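Brasto Laundry & Linen — help wanted, Hayes Street shop

Posted Sun 20 March

Need 2 people for the Hayes Street shop, start as soon as you can. One full time on the folding tables, one part time on the counter. Keeping this short, we're slammed and the phone hasn't stopped.

Who we are

Small commercial laundry with a walk-in counter up front. Restaurants, two motels, a yoga studio, a hair salon, a lot of wedding and party linen once it warms up. Vino (the wine bar, not the drink) is our biggest account and they go through napkins like you would not believe. We do 3,000 pieces on a heavy day. June is all weddings and it gets heavier.

Folding job

Full time, Tuesday through Saturday, 6 am start. Yes, 6. Trucks have to leave by mid morning so this one can't move.

What you'd be doing:
Pulling from the dryers, sorting by account, folding, stacking, tagging.
Napkins, tablecloths, towels, sheets, some robes.
Checking for stains and tears as you go. Stained goes back in the red bin, torn goes in the mending basket. Do not mix them up please.
Running the flatwork ironer once you've been trained on it, not before.
Loading carts for the driver.

Standing all shift. Lifting up to 50 lbs, wet sheets are heavier than people think. It gets hot back there in summer, we have fans and a water cooler and that's what we have. Mats at every table.

Counter job

Part time, afternoons, plus every other Saturday. Taking in drop-offs, writing tickets, finding people's stuff when they lost the ticket. Answering the phone. Folding when it's slow — everybody here folds. Cash drawer has to balance at close. Some Spanish or Arabic a big plus, a lot of our regulars would be happy.

You need to be friendly at 5:55 pm when somebody walks in with four comforters.

Pay and the rest

Folding: hourly, paid every other Friday, overtime after 40. Rate depends on what you've done before, ask when you call and you'll get a straight number.
Counter: hourly, plus tips from the jar split by shift.
Paid holidays after 90 days. Health plan for full time after the same 90.
Your own laundry done free, one bag a week. Reasonable size bag.
Parking in the back lot, not in front, front is for customers.
10 bus stops right outside.

What we're looking for

On time. Really the main thing.
Good eye for color. Whites, ivories and creams look the same under bad light and the customers can tell.
Hands that don't mind being busy. Past laundry, hotel or kitchen work is nice but we train.
OK with scents and detergents. If you have a bad reaction to bleach this isn't the job for you, sorry.
Able to work next to other people without a fight over the radio.

Training

First week is paid at full rate. You'll start with plain towels then move to napkins, then the big stuff. Everyone is slow the first couple of days and that's fine, we would rather have it square than fast. Corners first, then smooth it, then the second fold. Colored napkins get done in seperate stacks from the whites, each account has its own fold and there's a card taped up at each table showing it.

Bring closed shoes, hair tied back if it's long, no dangly jewelry around the ironer. Aprons are ours.

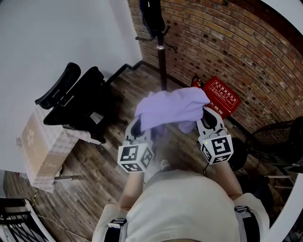 How to apply

Walk in any weekday between 1 and 4 and ask for Sawsan Abu Hammour. Mornings are no good, she's on the floor. Or leave a message on the shop line with your name, number and which job, and say the number slowly. No resume needed for folding. For the counter a short one is good, even handwritten.

Bring ID that lets you fill out the hiring paperwork, plus the name of somebody you worked for. If you've never had a job, a teacher or a coach or whoever is fine.

We'll have you do a half hour at the tables, paid, before anyone decides anything. Wear something comfortable.

Don't apply at the Plalten Avenue plant, they are wash only and they don't do hiring, they'll just send you back over here. Both jobs open til filled. If the sign is still in the window then we're still looking.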